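Session 4 notes: building a sorting arm in a shared workshop

These notes go with the evening session and assume you've read the first three sheets. If you missed the one on power supplies, read that before you touch anything. The aim of the course is a two-armed rig that will take kitchen utensils off a table and put them in a bin. I chose the job for being dull. I also think most of what is written about hobby arms is too cheerful by half, and you'll find me grumbling about that throughout.

## 1. What the kit sellers promise

The Trakodik kit says "assembled in an afternoon". Ours took most of January, and that was with a decent bench, a pillar drill and people who had built things before. The mechanical part did go together fairly fast. The rest went on cables, on squaring up the uprights, and on a wrist joint that had been packed with one bearing the wrong way round.

The Drorkura kit is better made and worse explained. Its manual has 138 pages, and the page you want is the one on setting the zero position of each joint, which is tucked into an appendix after the warranty. Mark it now.

I don't recommend either. If you already own one, carry on with it, as swapping halfway costs more than putting up with the faults.

## 2. The frame before the arm

People want to bolt the arm down first. Don't. A frame that rocks will spoil every measurement you take later, and you'll blame the motors for it.

- Cut the rails square. If the saw at your workshop isn't trustworthy, pay to have them cut.
- Stand the posts up and leave the corner bolts finger-tight until all the diagonals are in.
- Measure corner to corner both ways. Tighten when the two agree.
- Lean on it. If it moves, go back a step.

We used slotted aluminium rail for some of the uprights. It's dear, but you can slide a bracket along it when you find you've put something in the wrong place, and you will.

## 3. Grippers

Here I part company with most of the forums. There's a fashion for soft fingers, many-jointed fingers and fingers that copy a human hand. For a ladle handle lying on a flat table, two stiff fingers will do the work and can be mended with a file.

Shape matters more than material. A plain flat fingertip pushes a thin handle along the table ahead of it. A notch or an angled tip gives the handle somewhere to sit. Make your first pair out of scrap, try them by hand on the utensils you mean to use, and only then cut the good ones.

Check three things before fitting:

1. The tips line up when nearly closed. A small sideways error here turns into a twist when you grip.
2. You can get a screwdriver to every fixing with the arm parked.
3. Nothing on the finger blocks the wrist camera's view of the tips. Some of the finger will always be in the picture. You want the tips in it.

## 4. Choosing the objects

Use real utensils. Printed blocks in bright colours make any arm look clever.

**Ladles** are awkward. The bowl lifts the handle at one end, so the height you measured at the bowl is wrong at the other end. Black plastic ones also vanish against black fingers, which upsets most simple colour-matching.

**Table knives** lie nearly flat. Expect the fingers to hit the table. Come down slowly and set a floor height in software.

**Serving spoons** reflect the lights. Move the lamp before you rewrite the code.

**Bins** need more thought than people give them. A bin with a curved rim is a poor thing to measure from, and long handles will bridge from one side to the other and stay there. Decide in advance whether a spoon lying across the top counts as delivered. I say it doesn't. The Lewis build log, which several of you have quoted at me, says it does, and that does wonders for their success rate.

## 5. On the numbers people publish

While we're on that log: it claims 2,339 picks without a fault. I've read it twice and still can't find out what a fault is. Was the arm helped along between tries? Were the utensils put back in the same spots each time? Was the lamp on or off? Without those answers the figure tells you that somebody was patient.

For this course, you'll do 200 picks and write down every one. Your sheet needs these columns:

| Column | What goes in it |
|---|---|
| Object | Name it plainly, "ladle A" and so on |
| Start | Where on the table, and which way it points |
| Result | In bin, on rim, dropped, missed |
| Touched by a person? | Yes or no |
| Light | Lamp position and whether the blinds were open |

Keep the bad runs. I'd sooner read a sheet full of drops than a clean one I don't believe.

## 6. Software, briefly

Skerner is free and runs on an old laptop, so we'll use that. It has a habit of saving joint limits only when you close the program properly. If it crashes, your limits go back to the defaults, and the defaults will happily drive the wrist into the table. Write the limits on paper and tape the paper to the bench.

Turn off the automatic path smoothing to begin with. It makes the movement prettier and hides where the arm stopped being sure of itself. You can have it back once the sheet in section 5 is full.

## 7. Working in a shared room

- Keep to your own side of the frame when the power is on. The second arm doesn't know you're there.
- The stop button goes where the person watching can reach it, on a lead long enough to stand back with.
- Tie cables to the arm with some slack at each joint, then move every joint by hand to its limit before switching on.
- Leave the table as your sheet says it was left. If the next group moves a bin, your start positions are worthless.

## For next time

Bring your fingers (scrap version is fine), the blank results sheet and two utensils you don't mind scratching. We'll set floor heights first, then do the opening picks at quarter speed. If your wrist camera isn't mounted yet, come early and use the small vice by the window, as the big one has a jaw that slips.
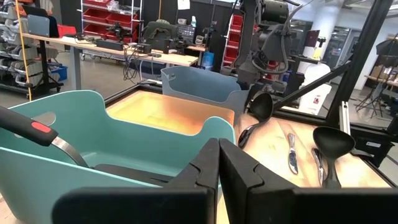
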